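**Front Desk and Floor Trainer, part-time — Nodwood Fitness**

January 2023

Nodwood Fitness is hiring a trainer to split shifts between the front desk and the weight room. We have 643 members, most of them over fifty, and we open at 5:30 a.m.

You will check people in, walk new members through the machines, and lead three group classes a week. Some cleaning is part of every shift.

What we need:

- A current personal training certificate
- CPR and AED card, or willingness to get one before you start
- Able to lift 100 pounds with a partner

A degree in exercise science or a related field is welcome but not required. Experience with older adults counts for more. Early shifts are the hard ones to fill — please say in your letter if you can take them.
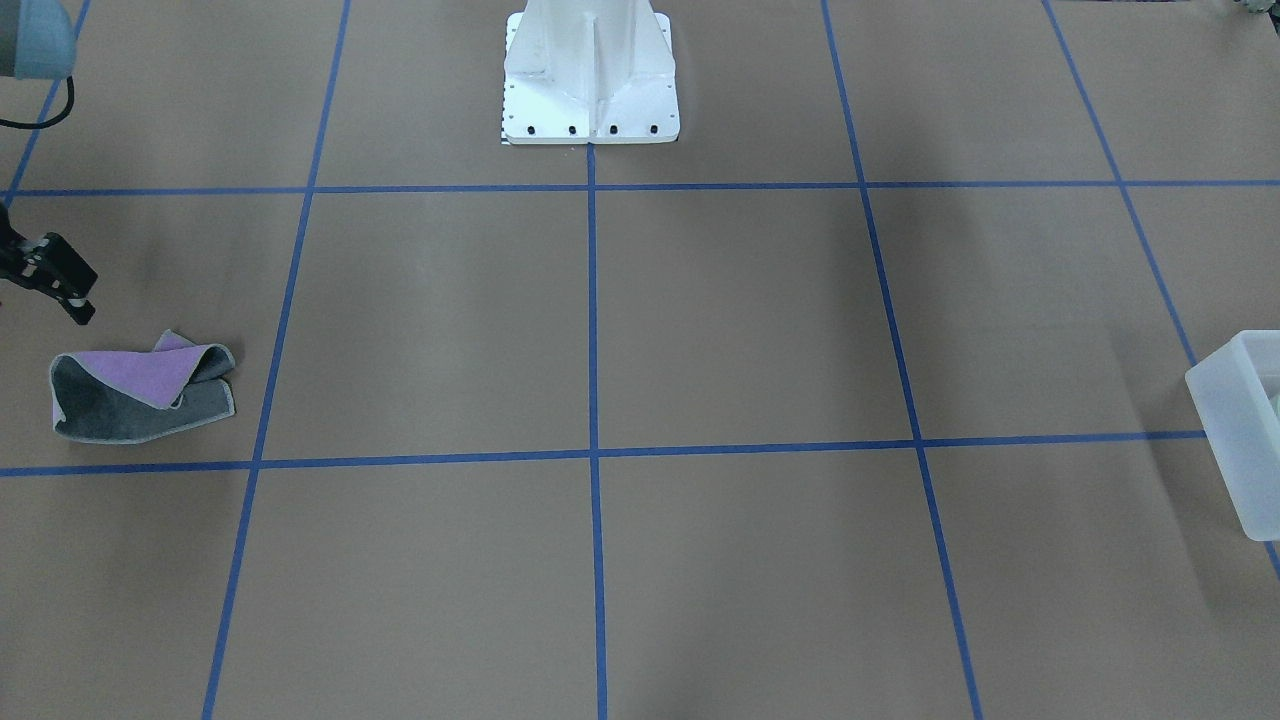 Waweru writes that new trainers should plan on shadowing for the first 200 hours, and that those hours are paid at the full rate.

Send a resume and a short letter to the Nodwood front desk, or drop them off at our Rirnis Street door. We will keep reading applications until the job is filled.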